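From: Percy Huanca
To: Stilholm house-and-linen list
Date: 2024-06-10
Subject: Re: Towels – folding flat or rolling?

Dear all,

Innes Morrison wrote:

> We have changed to the open shelf in the upstairs bathroom and I am
> not happy with how the towels look on it. Folded in thirds they slide
> off each other, and the bottom ones never get used. My sister rolls
> hers. I tried it with the bath sheets and they came undone before
> lunch. Is there a way of doing it that stays? Also, does rolling make
> the loops go flat? Ours are plain terry, the Flonen ones, and they
> were not cheap.
>
> Innes

Thank you, Innes, for the question. I have waited with my answer until I had finished our own cupboard, so I can write from fresh experience. We rent out two small flats in Trunton and I do all the linen for both of them, so I fold many towels, more than I would like.

I used to fold everything flat, the way my mother did it. In May I moved to rolls for the hand towels and the middle size, and I kept the flat fold only for the bath sheets. My bath sheets are 134 cm long and quite heavy, and a roll of that size wants to open again. I think this is what happened with yours. It is possible to make it hold, but then the roll is so fat that it fills the whole shelf.

For the smaller ones I work like this. I put the towel on a smooth surface, with the long side in front of me. I press out the air with my flat hand and I pull the corners until the borders are straight. Then I fold it lengthwise in three, so that the borders are hidden inside. Now comes the part I did wrong for a long time: before rolling, I turn one end over on itself, only a hand's width. The roll starts from the other end and goes toward this turned part, and at the finish the roll is pushed into the little pocket. I hope this is clear in words – it is easier to do than to explain.

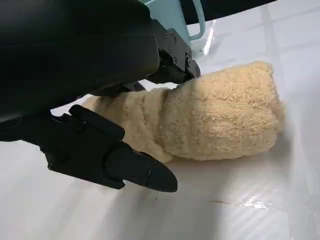 Does it matter which end you start from? Start from the end with the hanging loop, if the towel has one, so that the loop is inside and the pocket stays at the other end.

About the flat loops, I can only say what I see at home. After one week in a tight roll the terry is a little pressed on the outside, and after a good shake it stands up again. After some months in the back of a cupboard it can look tired, but a flat pile does the same to the towels at the bottom. I believe the softener does more harm than the rolling. I stopped using it last year and the towels take water better now. If you want to try, wash them one time with half the usual soap and nothing else.

Please be sure they are really dry before you roll them. A thick border can feel dry when the inside is still damp, and in a roll it will smell after two days. I lost a nice one from Yeom in this way, and no washing could save it.

For the shelf, I measured ours and it is 56 cm wide and not very deep. I put the rolls with the round end to the front, in two rows, and the new ones always go in from the left. Then I take from the right. With this system the same three towels are not washed every week while the others sleep. If your shelf is open on the side, you will need a bookend or a small basket there, or the last roll will go for a walk.

One question from me also. Has anybody found a light color of towel that does not turn gray with the hard water we have? I have seen a sand color that I like, but I am afraid to buy the whole set before I hear from someone who has had it for a year or more. The shop wants 46 for a set of four, and I would need several sets.

Innes, please write how it goes with the bath sheets. If you find a way to roll them I will be glad to learn it – my flat pile is also sliding a little, I must admit.

With kind regards,
Percy Huanca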